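Home | News | Events | Archive | Contact

Clearing Out the Hall Drawers
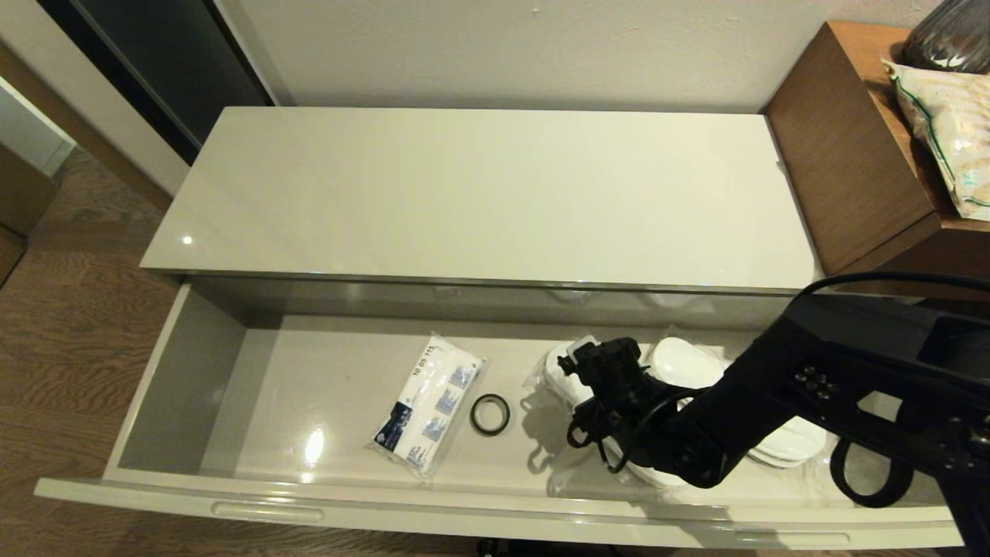

How often should a shared supply drawer be sorted? Twice a year is enough for most households and offices, plus a quick look whenever it stops closing easily.

We sorted the wide drawers at the Climville office in May. They had become the place for anything still in its wrapper — spare parts, sealed packs, things ordered for a job and then left over. The Tuvmont building will do the same before summer.

A few points for anyone taking a drawer:

Take everything out before you decide on anything. Keep sealed packages sealed, and put them back with the label facing up. Small loose items go in a bag or a lidded box. Items in clear bags can stay in them, but press the air out so the bags lie flat.

Anything with no label and no owner goes on the shelf by the back door for 2 weeks, then to the swap table. The last swap table moved more than 100 items.

Drawer dividers are on order from Fuder. Leave your drawer number at the front desk if you want a set.

Contact the newsletter desk | © Climville Office News | Back to top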